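FOR IMMEDIATE RELEASE

February 6, 2021

Hutchins dye kits go plastic-free, Rillik tins back in May

Hutchins, the home dyeing and craft supplier, is dropping plastic from all of its starter kits. All four of them. Card sleeves, paper tape, tins for the powders. First boxes leave the Tadix warehouse this month, old stock sold through at a reduced price until it's gone.

The change covers the cotton, wool, silk and mixed fibre kits. Prices stay where they were. Same shades, same weights, same instruction leaflet (now on one folded sheet, bigger type, after a lot of letters about the old one).

Also back: the Rillik range of blues, out of stock since last spring. Supply trouble with the pigment, now sorted. Rillik returns in May in 40 gram tins, enough for 600 grams of dry fabric at full strength. Weaker baths go further. Trade customers can order from today, everybody else from the start of May.

A new guide, Dyeing in a Small Kitchen, comes free with every kit. It covers fixing, rinsing, drying out of direct sun, what to do with patchy results, and how to get dye off a worktop before it sets. Written with flats and shared houses in mind, where there's no garden and no spare sink.
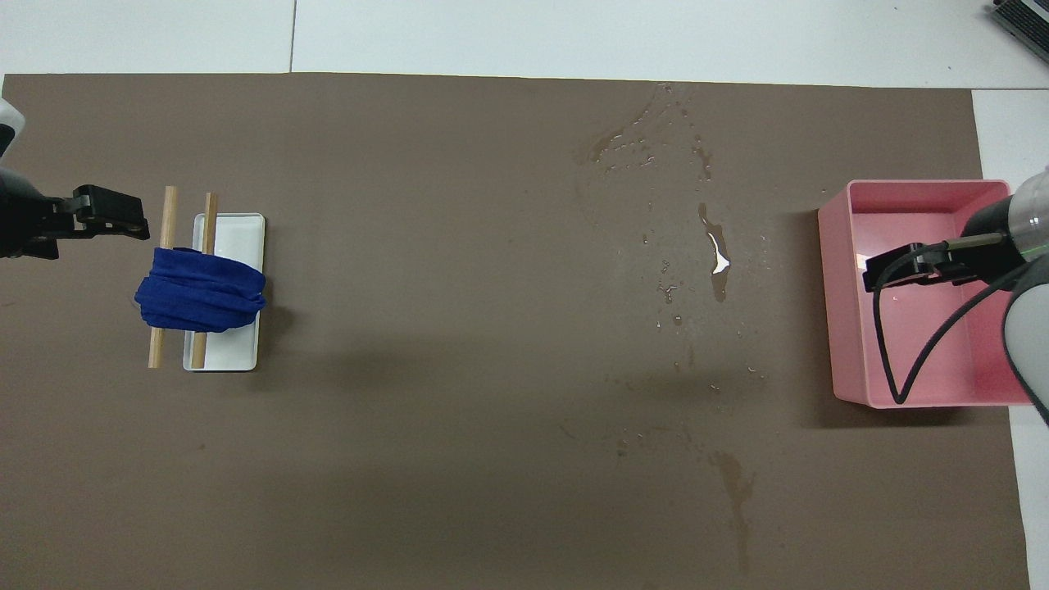 Readers of the Hutchins newsletter were sent the guide early, and one wrote back that the drying chapter was the part she had wanted for years, though she would of liked more on wool, which felts if you so much as look at it. She also asked for a shade between the two darkest Rillik blues. Noted. A wool supplement is being written, no date yet. The in-between blue is being tested, no promises.

Refills: from May, empty tins can be posted back to Tadix for a credit against the next order. Lids on please, and no loose powder in the envelope. Cimus, which runs the online shop for Hutchins, will add the credit to accounts automaticaly. Paper forms for anyone without an account, ask at your stockist.

The kits were tried out by 1033 home dyers over the winter. Main complaint was the tape, which didn't stick in damp cupboards. Tape has been changed.

Stockists: window cards and shade charts go out with the first delivery. Please take down the old charts, two of the greens have new numbers. Orders for the May tins by the usual form, marked RILLIK at the top.

Samples for press on request, cotton kit only for now. Contact the Hutchins press desk via the Cimus shop page. Shade list and pack shots available by email.

ENDS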